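# Tabletop Plants and Hand Tools: Frequently Asked Questions

Last updated 16 January 2026. Questions about shipping costs and gift cards are on the Orders page. Everything below is about looking after a tabletop plant and the small tools people keep with it.

## Plants

### Do you sell real plants or artificial ones?

Both. The Emimeo range is artificial. The Zupan range is live and is only sold from the store, never by mail. Each product page says "live" or "artificial" in the first line. If you were given a plant and can't tell which kind it is, scratch the underside of a lower leaf lightly with a fingernail. A live leaf will mark and feel slightly damp. An artificial one won't.

### How do I get the dust off an artificial shrub?

Start dry. Take the plant somewhere you don't mind dust, hold the pot firmly, and go over the crown with a soft, clean paintbrush, working from the top down. Most of the loose dust will come out this way.

If the leaves still look gray, mist them lightly with plain water and blot them with a cotton cloth. Don't rub. Small leaves are pushed onto thin stems and rubbing pulls them off. Let the plant dry completely before you put it back on a shelf.

Please don't put an artificial plant in the dishwasher. We get asked this a lot, and the glue in the base will let go.

### Can I trim an artificial plant?

Yes, but remember that it won't grow back. Stray sprigs can usually be bent back into the crown, so try that first. If a sprig still sticks out, cut it well inside the leaves where the cut end will be hidden. Many stems have wire in them. Use old shears or wire cutters for those and save your good shears for live stems.

### My shrub arrived flat on one side. Is it defective?

Probably not. Shrubs get pressed in the carton. Hold the pot with one hand and open the stems with the other, starting with the inner ones and working out. Turn the pot a little as you go. If it still looks lopsided after a day, send us a photo and we will sort it out.

### How often should I water a live tabletop plant?

It depends on the plant, the pot and the room, and we can't give one schedule that suits everything. Push a finger into the soil up to the first joint. If it feels dry, water. If it feels damp, check again tomorrow. Empty the saucer after the plant has drained.

### Is misting enough by itself?

No. Misting wets the leaves and does very little for the roots. Some plants like it and some get leaf spot from it. It is handy for seedlings and for cleaning leaves before you wipe them.

### Can I leave an artificial plant on a sunny windowsill?

You can, but the color will fade over time, and dark greens fade the most noticeably. Turning the pot every month or so at least keeps the fading even. Emimeo plants are made for indoor use, and fading is not covered by the guarantee.

## Setting up a table

### What should I have on the table before I start?

Not much. For an ordinary tidy-up you want the plant, a sprayer, shears and a small hand rake or fork. Put the plant in the middle and the tools around it, with the handles where you can reach them. If the table is bare wood and you will be using water or soil, lay down a tray or some newspaper first.

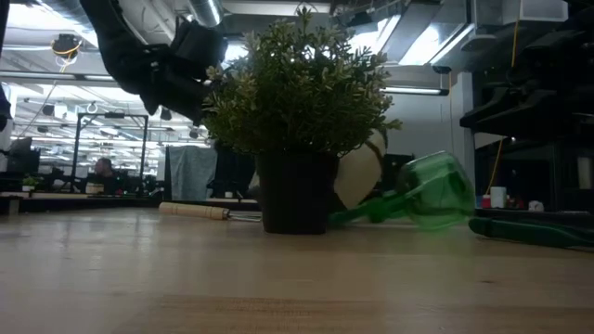
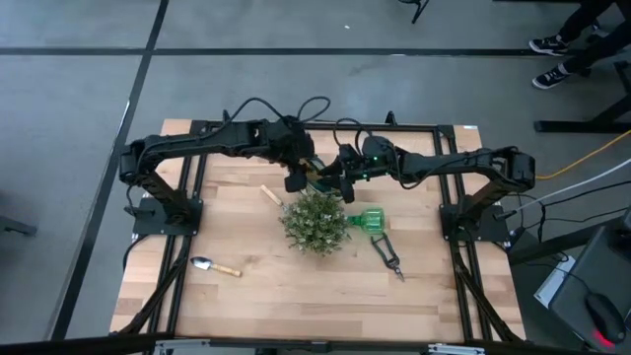
*A bushy plant on a light wood tabletop, with a wooden-handled hand tool beside it.*

### How big a table do I need?

Any table that lets you turn the pot all the way around without knocking a tool off the edge. Ermira Vasić, who does our potting demonstrations, likes to keep 8 inches clear on each side of the pot. A kitchen table is plenty.

### Will a wet pot leave a ring on wood?

It can, even on a sealed top. Lift the pot and wipe under it after watering. For a ring that is already there, let the wood dry fully before you try anything. Light marks often fade without any treatment. On an oiled top, a little fresh oil rubbed along the grain may help with the rest. We don't advise on antiques - ask a furniture restorer.

### Do felt pads work under a planter?

They prevent scratches but they soak up water, and a soaked pad is worse for the wood than no pad. Use cork or rubber feet under live plants. Felt is fine under artificial ones.

## Shears, rakes and sprayers

### Which way should I leave my shears when I put them down?

Closed and locked, if they have a catch. If the catch is worn out, or you are in the middle of a job and they have to stay open, point the blades away from you and keep them back from the edge of the table. Don't lay anything on top of them.

### How do I clean pruning shears?

Wipe off the sap while it is still soft. Warm water with a drop of dish soap takes care of most of it. Dry both blades, work a drop of light oil into the pivot and open and close them a few times. If you have been cutting a plant that looked sick, wipe the blades with rubbing alcohol before you move on to the next plant.

### Do you sharpen shears?

Yes, at the store. Zlatko Vasić does the sharpening himself and has worked through over 300 pairs since we put the bench in last May. Hand them in at the counter with your name on a tag. We can sharpen bypass shears of any make. We can't do anvil shears or anything with a chipped blade.

### The wooden handle on my hand rake feels rough. Can it be fixed?

Usually. Sand it lightly with fine paper, going with the grain, then wipe on a thin coat of boiled linseed oil. Leave it for 20 minutes and wipe off whatever hasn't soaked in. Lay the oily rag out flat outdoors to dry, away from anything that burns. Never ball it up and throw it in the trash, as it can heat up and catch fire.

A loose handle is a different problem. If the metal wobbles where it goes into the wood, stop using the tool and bring it in. Batby hand tools have a guarantee of 2 years that covers this.

### One of the prongs on my rake is bent. Can I straighten it?

Thin wire prongs can be eased back with pliers. Do it slowly, in small movements, and stop when it is close enough. Bending the same spot back and forth will snap it.

### My spray bottle has stopped spraying. What should I check?

- Make sure the nozzle is turned to spray or stream. It may be in the off position.
- Check that the tube reaches the water. With a half-empty bottle, tipping it forward can lift the end clear.
- Take off the nozzle cap and rinse it under warm water.
- If you have hard water, soak the cap in white vinegar for an hour and rinse it well.

If it still won't spray, the pump is worn and the head needs replacing. We sell heads separately.

### Can I store a spray bottle on its side?

Empty, yes. Full, no. Most of them will seep a little at the collar, and you will find a puddle the next morning. If you only set it down sideways for a minute while you work, turn the nozzle off first.

### Can I use the same bottle for water and for plant feed?

We would rather you had one for each. Label them in permanent marker. Feed left standing in a bottle goes cloudy and clogs the nozzle, so mix only what you need for the day.

## Workshops and contact

### Do you run beginner sessions?

Yes. Wian Gumede teaches the tabletop basics session and Kohei Tsuchiya teaches pruning. Tools are provided, but bring your own if you would like to learn how to look after them. Sessions are listed in the store and on the Workshops page.

### Can I bring my own plant to a session?

Live plants, yes, as long as they are free of pests. Please look under the leaves before you leave home - scale and spider mites are easy to miss. Artificial plants are welcome too.

### How do I reach you about something that isn't covered?

Write to Viera Hubáček, Brelico Customer Help, P.O. Box 2545, or ask at the counter. For damaged items, include the order number and a photo of the whole plant or tool as well as a close-up of the damage.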